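Mon 16 March, Balline landing stage

Back on the water taxi pontoon today. Finlay had the level logger down off the pile by the time I got in (he'd gone out early to catch the slack), and it was caked in weed again, worse than in November. I scraped it, swapped the battery and pulled the record. 1,163 readings, no gaps, so the new cable gland has earned its keep!

I ran the whole lot against the gauge at Hodmont bridge. The two curves sit on top of each other until the river gets up, and then ours starts to lag. I don't mind a lag, but I'd like to know where it comes from. My money is on the bend upstream. Arben thinks the logger tube is silting up at the bottom holes, and he may well be right, he usually is about mud.

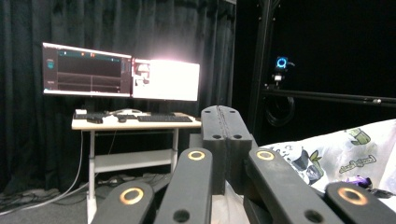 Anyway, on to the gangway, which is what I was meant to be doing all along. The hinge pin at the shore end has worn on one side and I can get a feeler gauge in where I couldn't before. Marion wants the slope kept gentle enough for wheelchairs at low river, and that means the longer gangway, and the longer gangway means more load on that same pin. So we go up a size. I've asked Meng for a price on 8 of them plus bushes, enough for both landings and spares.

Rubbing strips: the Arkov ones are holding up fine on the downstream face. Upstream they've been chewed by driftwood. Bradley wants to turn them end for end and get another season out of them. OK by me, but the bolts will fight us.

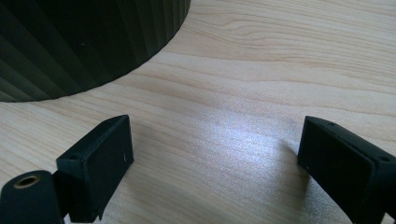 Did the float test after lunch. Loaded the outer corner to 300 kg with the sandbags and the deck dipped less than on paper, which makes me suspicious of the paper. I'd used the old decking weight in the sums, of course. Redid it and it's much closer. Still want someone else to check my arithmetic before it goes to Ruaridh.

To do:
Rod out the logger tube, see if Arben wins
Chase Meng
New grease for the pile rollers (the squeal is back, roller 9)
Ask Marion which landing she wants shut first
Dry the sandbags, they stink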